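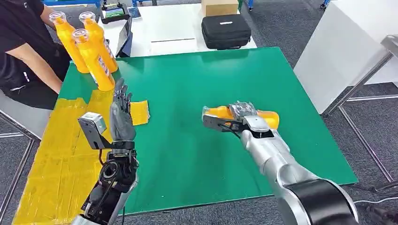
The Clivesberg robotics club meets at four in the afternoon and rarely finishes on time. Its project for the year is a two-armed bench robot that handles plastic bottles. The arms do not match. The left carries a humanoid hand with separate fingers, the right a parallel gripper. The members call the whole assembly Kallo, a name left over from an earlier machine that shared only its power supply.

The task is plain on paper. Bottles start on a green work surface, standing or lying down, and the robot has to pick each one up, move it and put it back on the table without knocking its neighbors. Hrvoje Obradović, a second-year student in mechanical engineering, wrote the task sheet in September. It fits on one page. The list of ways an attempt can fail takes up 2 more.

"A bottle on its side is a cylinder that wants to roll," Obradović said. "If the fingers close a little high, it turns before they have a grip. If they close low, they hit the table."

The club settled on holding the bottles near the middle and keeping the lift small. Carrying height is set in software and stays the same for every run in a series. Grip force is adjusted by hand between series, and the value goes into a shared log along with the starting layout and the name of the person at the controls.
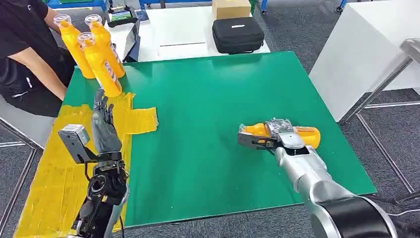
Yolanda Carretero maintains the log. It held 275 attempts at the end of last term, of which she considers 80 good enough to train on. The rest were dropped for several reasons, the most common being a change in starting layout that had not been written down. Carretero now rejects any run with a blank field, including her own.

The motion software is a student package called Skateo, written by Hye-jin Cho and Kenta Tamura over one summer and revised since. It records joint positions from both arms on a single clock. Early versions used a separate clock for each side, and the two records drifted apart over a long session. Cho found the fault by tapping both arms with a ruler and comparing the spikes. The fix took an evening. Checking the older files against it took most of a month, and Tamura still describes the first batch as unusable.

The gripper does most of the work for now. The hand has more joints to control and more ways to be wrong, and the club has held back from giving it contact tasks until its calibration repeats from one day to the next. In the current trials it waits in a raised pose while the other arm moves.

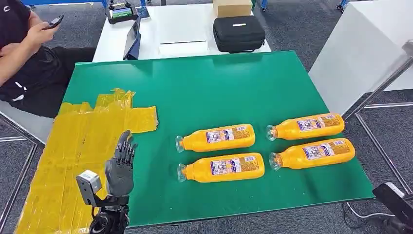
Layout is the next problem. The club began with single bottles and moved on to groups, where the gap between two bodies can be narrower than an open gripper. Parallel rows are easier to describe in the log and harder to work in. Tihomir Mujić, who runs the planning side, wants the robot to choose its own order of picks. At present the order is typed in before each run.

Mujić's planner treats each bottle as a box slightly larger than the real object. That keeps the fingers clear but rules out some grasps a person would make without thinking. He has tried shrinking the box - once far enough that the arm swept a whole row off the table - and has since put the margin back where it was.

The club plans to enter the Halilović student challenge in the spring. The rules call for one continuous run with no operator input after the start signal. Kallo has not yet completed one. Obradović has asked for the hand to be included in the entry; Cho has asked for another month of calibration first. The entry form, which has a separate box for each arm, is still on Carretero's desk.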